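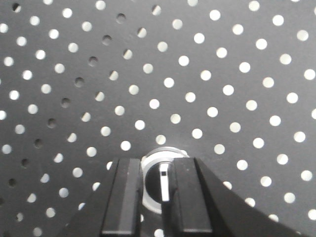 How to write a corrective and preventive action plan after an inspection

By Macarena Garrido

The inspection is finished, the closing meeting was polite, and some weeks later the report comes. Now you have to answer it. I work in quality at Fernard, a small company which runs clinical trials for other companies, and before that I was at a hospital research unit. In both places I have written many responses to inspection findings, and I have also read many that were written by our investigator sites. This page explains how I do it. It is meant for people who have to write their first response, or who have written one and got it back with questions.

I use the word "CAPA" for the whole plan. Your procedures may use another word. Please follow your own procedures first, and check the letter that came with the report, because the inspectorate decides the format and the deadline.

Before you start

Put these things in one folder:
– the inspection report and the covering letter
– your notes from the closing meeting
– the list of documents the inspectors asked for, with the copies you gave them
– the procedures that were valid at the time of the finding, and also the ones valid today, if they are different
– the training records of the people concerned

The third item is easy to forget. During our last inspection at Fernard we gave 69 documents in three days, and when the report arrived we needed to know which version of the monitoring plan the inspector had read. We had a log, so it took five minutes. At my old hospital we had no log and it took most of a week.

Step 1. Read the report twice and do not write anything

The first reading is always emotional. You see a sentence you find unfair and you want to answer it immediately. Read to the end, leave it until the next morning, and read it again.

In the second reading, mark in each finding what is the observation (what was seen), what is the requirement (the regulation, the guideline, the protocol or your own procedure) and what is the grading. Usually findings are graded critical, major or other. One finding can contain several observations, marked a, b, c and so on. Each of them needs its own answer. The most common reason for a response to come back is that point c was not answered at all.

Step 2. Check the facts

Go to the source documents and confirm each observation. If there is a factual error in the report, you can say it, in a neutral way and with evidence. Something like this:

"The report states that the delegation log was not signed by the pharmacist. A signed page was present in the pharmacy file and is attached as Annex 2. We acknowledge that this page was not available in the investigator site file during the inspection."

Notice the second sentence. The page existed, but the inspector could not find it where it should be, and this is also a problem. If you only write the first sentence, you look as if you do not see it.

Do not dispute a finding because you dislike the grading. If you have a strong argument, write it in one paragraph, and still present the actions.

Step 3. Find how big the problem is

The inspectors look at a sample. They see one trial or a few, some patients, some files. Your job is to find out if the same problem exists in places they did not look at.

Here is the case I use when I train new colleagues. In a trial called Skukholm, the inspector found two temperature excursions of the study medicine which were recorded by the logger at the site but never reported to the sponsor. We could have answered about these two excursions only. We took the logger data from all 12 sites and compared it with the excursion reports. In total there were 515 days of data which had not been reviewed by anybody on our side. After review we found one more unreported excursion, at a different site, with no effect on the medicine according to the stability data.

It was not nice to write this to the inspectorate. But the response was accepted, and I think this review was a large part of the reason.

Write down the method of your review: what you looked at, which period, who did it, and what was found. If you could not look at everything, explain how the sample was selected.

Step 4. Look for the root cause

"Human error" is rarely enough as an answer. "Lack of training" is used too much as well. If the person was trained and still did it wrong, another training of the same kind will probably change very little.

I ask "why" several times and I write each answer on paper. For the Skukholm excursions it went like this:

Why was the excursion not reported? The study nurse did not know it had happened.
Why did she not know? The logger had no alarm, and the data was downloaded only at the end of the month.
Why only at the end of the month? The pharmacy manual said "regularly" and the site decided that monthly was regular.
Why did the monitor not see it? The monitoring visit checklist asked if a temperature log was present. It did not ask if the log had been reviewed.

So we had two causes: a manual with a vague word, and a checklist with the wrong question. Neither of them would be solved by sending the nurse to a GCP course.

It helps to have the person who does the daily work in the room. Explain to them first that you are looking at the process and that there will be no punishment. In my experience they know the cause already.

Step 5. Separate the three kinds of action

Correction is what you do to repair the particular case. The missing report is sent, the file note is written, the patient is informed if necessary.

Corrective action removes the cause, so the same problem does not come again.

Preventive action is for places where the problem has not happened yet but could happen, for example in other trials which use the same manual template.

Many people mix the last two. Inspectors will normally not reject a plan for this, but if everything in your plan is correction, they will ask what you are doing about the cause.

Be careful with documents from the past. You cannot create today a record of something which should have been recorded last year and put last year's date on it. A late entry is dated on the day it is written, signed, and says clearly that it is late.

Step 6. Write each action so it can be checked

For each action I write what will be done, who is responsible (a function, like "Head of Clinical Operations", is better than a name, as people leave), the date of completion, and what the evidence will be.

Weak: "Staff will be reminded of the importance of reporting excursions."

Better: "Section 4 of the pharmacy manual template will be changed to require download and review of temperature data every seven days. Responsible: Head of Clinical Supplies. Due: end of November. Evidence: approved template, and training records of the supplies team."

Choose dates you can keep. I know there is pressure to promise everything in 30 days. A missed date in a CAPA plan can become a finding in the next inspection, and it is a painful one. If an action depends on a supplier, ask the supplier before you write the date. We once promised a change in our document system, Ornano, without asking if the change was possible. It was possible, but only in the next release, five months later, and we had to write a letter to explain.

If a long action leaves a risk open, add a temporary measure for the time between.

Step 7. Decide how you will know if it worked

This is the effectiveness check. Completing the action is not the same thing. A template can be approved and nobody uses it.

Choose something you can measure, and a moment to measure it. For the temperature case we decided to check all the logger downloads in the Cuesta trial, the first one to use the new manual, after six months. There were 697 downloads, and 12 were late by one day or more. We had written in the plan that up to two per cent late would be acceptable, so we passed, but with little margin, and most of the late ones came from a single site. We spoke with that site and repeated the check for them alone.

Write the acceptance limit before you see the result.

Step 8. Put the response together

Keep the order and the numbering of the report. Copy the text of each finding and put your answer directly under it. Do not renumber, even if the numbering is strange.

For each finding I use the same headings:
Answer to the observation
Extent of the problem
Root cause
Correction
Corrective action
Preventive action
Effectiveness check

If a heading does not apply, write why in one line. An empty box looks forgotten.

Annexes should be few and clearly named. Do not send a procedure of 80 pages if one page is relevant. Remove patient names and other identifying data from all copies, including handwritten notes in the margins.

Before sending, ask a colleague who was not in the inspection to read it. They should be able to understand each answer without asking you anything. Then check that the same action has the same date everywhere it appears. This sounds trivial, but in a plan with many findings it is the mistake I make most.

After you send it

Enter all the actions in your tracking system the same day. If the inspectorate sends questions, answer only the questions and keep the original response as it was, with a new version number for the changed parts.

When a date is at risk, follow what the inspectorate told you about delays, and if they told you nothing, write to them before the date passes. Keep the evidence of each closed action in the same folder where you started, with the finding number in the file name.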